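Print this page | E-mail this article

Buying a window-cleaning gripper without blowing the budget

I caught Định Lâm on a late lunch break, and he was already scribbling numbers on a napkin. He plans equipment for Sotell, a building services company, and this year he has to decide how much of the glass wiping gets handed over to grippers.

"People start with the arm," he told me. "They fall in love with the arm! I start with the cloth." He wants to know what it costs to replace, how long a pack of 100 lasts, and who has to drive across town when the closet is bare. His first budget left all of that out, and he had to go back and ask for 15 percent more (he still winces about it).

We got talking about round windows, the kind architects adore and cleaning crews don't. Flat panes are easy to price, he said, but a thick rim means extra passes along the curve, and every extra pass is time he has to put in the plan.
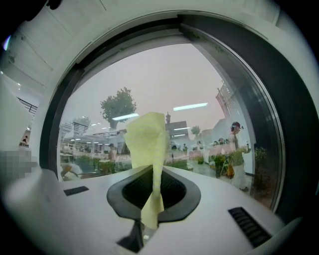 Lease first, buy later

Lâm got quotes from Nudix and Pîrvu, and he liked both well enough. Nudix wanted the whole amount up front. Pîrvu offered a 12-month lease with two service visits thrown in – "and that's what sold my boss, the visits," he laughed.

I asked if he'd ever just buy outright. "Sure, once I know how many hours we really run it. Right now I'd be guessing with somebody else's money." He keeps a separate line for spare cloths and another for training, and he won't let anybody merge the two.

His other tip was to ask for a trial on your own glass, at the time of day your crew would be working. Showroom panes are no help to him at all. The next trial on his list is with Stondolus in August, and he's promised to send me the figures, napkin and all.

Questions or comments? Contact the editor | Copyright, all rights reserved | Back to top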